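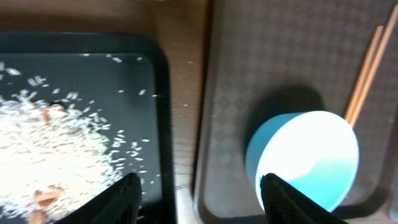

September 2026, bench notes, Ridgeway arm

Comparing fingertips again. Left over from April: the Drusine tips (flat pads, wide, very proud of themselves) against the Nerkudon tapered ones. Nerkudon set is on now, matte black, wrist camera unchanged. Task is the sorting one: get the tan bits out of the rice and into the turquoise bowl on the brown tray. Dark tray for the rice, so the segmentation has a fighting chance.

Ran 10 picks per set before lunch. The Drusine pads close on a piece nicely and bring half a dinner along with it. The tapered tips get down into the pile better, but if the piece is lying on bare tray they tend to squirt it sideways. Lowered the grip force by 2 steps in Brergate and that helped on the bare tray and hurt in the heap. Of course it did.

Stray grains get over the rim onto the tabletop. I blame the opening move. The controller likes to spread the fingers all the way while it is still low, and anything near the rim gets a free ride. Raised the pre-open height and will look at it again tomorrow. Do not "fix" this by buying a deeper tray, we already own enough trays.

Camera: the bowl interior blows out to near white. Exposure is locked on the dark tray, so the rice looks fine and the bowl looks like a lamp. Depth inside it is garbage when that happens — the planner had the bottom of the bowl higher than the rim on one run and dropped from up there accordingly. Try a second exposure just before the drop. If it costs less than 100 ms I will stop complaining.

Both fingertips show up at the bottom of the view, wide open, which I like. With the Drusine pads on, they hid the piece right when it mattered.

Chopsticks stay behind the bowl as the distractor. The detector called them a finger once in the morning session. I have some sympathy.

To do:
Redo tip offset for the Nerkudon set, the old file is still loaded
Two exposures, time it
Pads back on, same force steps, same rice
Sweep the bench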